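Search this site
Search
Menu

Keeping the notebook shelves in order

The stationery shop in Esbridge sells more school notebooks than anything else. The owner has run it for 13 years and still stacks most of the shelves herself, usually before opening. We met her at seven in the morning, while the street was quiet.

"People think a stationery shop is pens," she said. "Pens are small money. Notebooks pay the rent."

She buys from two wholesalers, Tidine and Bjarnason, and the deliveries come in the back door in plastic-wrapped bundles. She opens a bundle only when she needs it. Paper left open picks up dust along the edges, she said, and parents notice that before they notice the cover.

The shelving is gray slotted metal, bolted together. She bought it secondhand when a hardware store closed. Wooden shelves came first, and they sagged within a year. "Paper is heavy," she said. "You forget that until you carry it up from the van."

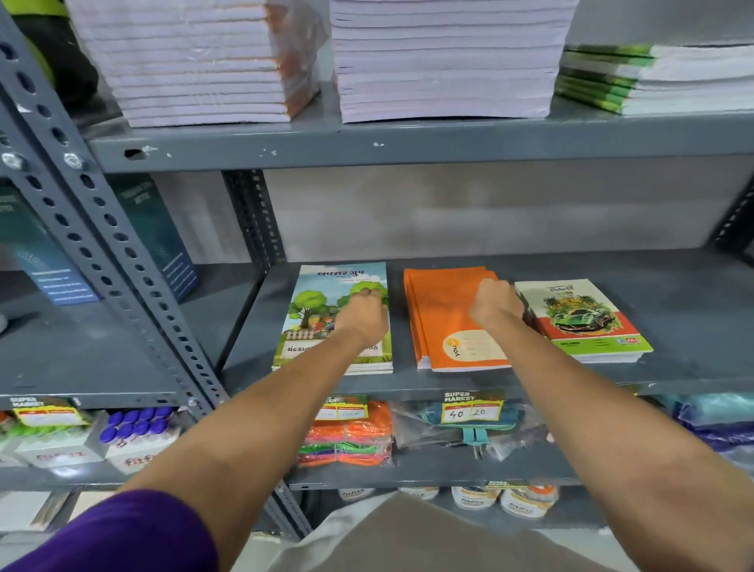 Her rule is that the notebooks customers ask for most go at hand height, with the covers facing up. Tall stacks go on the shelf over them, and the smaller stationery goes underneath. Each design gets its own stack. When two designs are mixed, she said, people pull the whole pile apart to find the one they want, and then it slides.

To square a stack she presses down on the top with a flat hand and pushes the sides in. She does it many times a day without thinking about it – her daughter says she does it to the mail at home.

Children choose by the cover and parents choose by the ruling and the page count. She keeps Gujarati notebooks in stock all year for families whose children take weekend classes. Cars sell well too. Plain covers sell mostly to college students.

Her busiest month is August. Last year she sold 1377 notebooks in that month, a figure she keeps on a card by the register. December is slow, and she uses it to empty every shelf and wipe it down. The job takes some 3 evenings.

Asked if she would ever move to a bigger place, she shook her head. "I know where everything is here," she said. "I would have to learn it all again."

Contact us | Copyright Plusach | Back to top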